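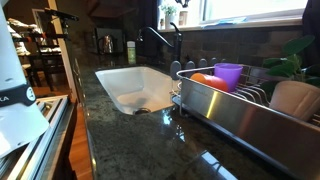

Chapter 3
Water and the Household

Key terms: service line, meter, shutoff valve, trap, vent, gray water, demand, peak hour

In the first two chapters we followed water from the watershed to the treatment plant and from the plant into the mains beneath the street. The present chapter takes up the journey at the property line. It is a short distance in most towns, often less than the length of a city lot, yet much of what a public utility must plan for is decided at the far end of it, by people filling kettles, washing dishes, and running baths.

Economists and engineers have tended to treat the household in different ways. To the engineer it is a point of demand, with a pipe of a certain width and a pressure that must be kept within limits. To the economist it is a customer that responds to price, though usually slowly. Both views are used in this book. Students should be able to move between them, and the review questions at the end of the chapter assume that they can.

The chapter has four parts. The first describes the path of water into and out of a house. The second deals with how use is measured, and the third with how it changes over the day and over the year. The last considers one town, Dedbridge, where a change in billing led to a long public argument and left behind an unusually full set of records.

3.1 From the Main to the Tap

Water leaves the main through a service line. In older neighborhoods the line may be iron, lead, or copper; in newer ones it is more often plastic. Ownership of the line is commonly divided. The utility is responsible for the part between the main and the curb stop, and the property owner for the rest. This division has a long legal history and causes difficulty whenever lines must be replaced, as Chapter 7 will show.

Inside the building the line passes through a meter and a main shutoff valve before it branches. One branch feeds the water heater. The others serve fixtures directly. A kitchen sink is normally supplied by both a hot and a cold line, each with its own small valve in the cabinet below, and a single lever on the faucet may be used to mix the two. Fixtures differ a good deal in how much water they draw, but the kitchen sink deserves attention because it is used so many times a day and for such different purposes – cooking, drinking, cleaning, rinsing, watering plants. 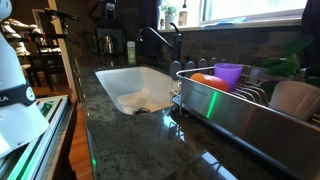 3.2 Drains, Traps, and Vents

Used water leaves by gravity. Supply pipes are under pressure and can run in any direction; drain pipes must slope. This plain fact governs the layout of most houses and explains why kitchens and bathrooms are so often placed near one another or stacked on successive floors.

Beneath each fixture is a trap, a bend in the pipe that holds a small amount of water and so keeps sewer gas out of the room. The trap works only if air can enter the drain behind the moving water. For this reason each drain is connected to a vent, which commonly ends above the roof. Where a vent is blocked or missing, the water in the trap may be drawn off, and the seal is lost.

The water that passes down the drain carries soap, grease, starch, and bits of food. Water from baths and laundry is called gray water in most state codes. Kitchen water is sometimes included under that name and sometimes left out of it, and readers who compare figures from one state with those from another should check which rule was followed.

Grease calls for a separate word. It enters the drain as a liquid, cools, and settles on the walls of the pipe. The Pranham sewer district, whose annual reports are used in several chapters of this book, lists grease as the leading cause of blocked lateral pipes in residential streets.

3.3 Measuring Use

A meter records the total volume that has entered a building. It says nothing about where the water went. To learn how much is used at the sink, in the shower, or on the lawn, researchers have relied on three methods: diaries kept by residents, small sensors placed on each fixture, and the study of flow patterns recorded at the meter itself.

Each has its faults. Diaries are cheap, but residents forget short uses. Sensors are accurate and expensive. Flow study falls between the two, and has become the usual choice in large surveys. The Makokha survey combined the last two methods. It placed fixture sensors in 51 homes and used the results to correct the flow records of a much larger group.

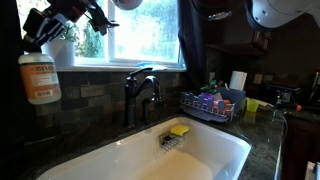 Elie Smadi has argued that such surveys give too much weight to the building and too little to the people in it. A house with one resident and a house with six, in this view, should never be averaged together, and a figure given "per household" conceals more than it tells. The point is a fair one. Wherever the sources allow, the tables in this chapter report use per person as well as per connection.

3.4 A Town Changes Its Rates

Until the year 2000, Dedbridge charged every residential customer the same flat fee. The town then installed meters on all 3,455 residential connections and began to bill by volume. The work was carried out by a contractor, Pundora, over two building seasons. Florence Arsenault, then superintendent of the waterworks, sent regular letters to the town council while the work went on. The letter given next was written before the first metered bills were mailed. 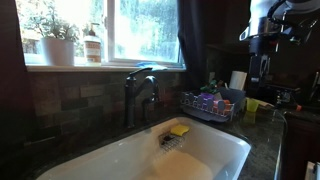

DEDBRIDGE, August

To the Members of the Council:

The meters on the east side are now in place and are being read each month. We have not yet sent bills based on these readings. I ask that the council allow us one full winter of readings before it settles on a rate, as summer use on the larger lots is far above what we see in the center of town – a rate set on summer figures alone would bring in too little by spring.

Residents have asked whether they will be charged for leaks on their own side of the curb stop. Under the ordinance as it stands, they will be. I would suggest a grace period of one billing cycle, with notice given in writing.

F. Arsenault
Superintendent

The council granted the winter of readings and refused the grace period. Section 3.5 examines the effects of both decisions.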